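Teleop demos for kitchen tasks: is more data really the answer?

gravelroad
Posted in March, 9:40 pm

We're 3909 demos into the Atinga set and I'm losing faith. The task is dishes and a cooking pot on a tabletop, one operator, the usual leader arm. The plan says keep recording until the policy stops fumbling. It hasn't stopped. The operators get smoother, the loss curve gets prettier, and the arm still fumbles plates on the way to the rack.

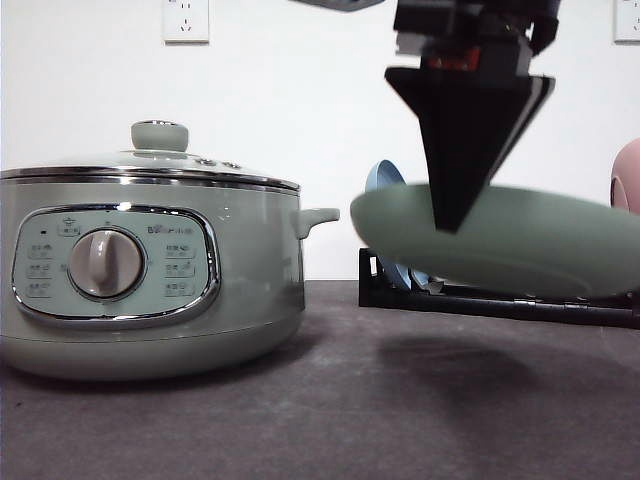 My lead wants another 100 per operator before we retrain. I think we're paying people to repeat themselves. Has anyone here seen a jump from plain volume at this stage?

tinwhistle_84
Reply 1

Yes, once, and it was because the first batch was garbage. How much do you vary the start positions? If the pot sits on the same patch of table every time, you've got one demo with 3909 copies.

gravelroad
Reply 2

We have 12 marked layouts and the operator rolls for one. So, some variety. I'll admit the pot doesn't get moved as far as the dishes do.

mudlark
Reply 3

Twelve is nothing. Irell's sales guy told us 12 was plenty too, and our arm learned to reach for a spot on the table whether there was a cup there or not.

I'd also look hard at the wrist view before blaming the count. Shiny rims and glass are a pain. Can you post one from the gripper side?

gravelroad
Reply 4

Sure. I've been staring at these all week and can't decide if the handle is easy or hard for it. Same colour as the pot, but the grey behind it is a decent contrast.
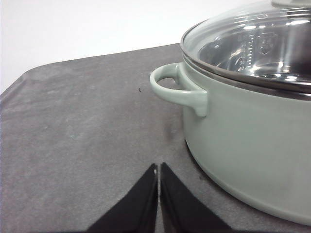

Wrist cam, fingertips beside the pot, side handle in view.

mudlark
Reply 5

Handle looks fine to me. The glare on the lid is what I'd worry about. Move a lamp and those highlights go somewhere else. Do you ever change the lights?

gravelroad
Reply 6

No. Fixed lights, that was a rule from the start.

kestrel_b
Reply 7

I'll disagree with both of you. Fixed lights are fine if the thing only ever runs on that bench. We did 17 lighting setups for Tridora and got a policy that was mediocre under all of them. Pick your conditions, then fill them in properly. The extra hundred might be worth it.

mudlark
Reply 8

Mediocre in 17 beats great in one if you ever want to sell it to somebody with a window.

tinwhistle_84
Reply 9

Cheap test: hold out two layouts, train on the other ten, see what falls over. If it fails on the held-out ones, you need layouts. If it fails on the ones it trained on, check your labels and your camera sync. Neither answer needs a new recording.

gravelroad
Reply 10

I can get that past my lead. Still doubt it'll tell us what he wants to hear. Will post the numbers when the run's done.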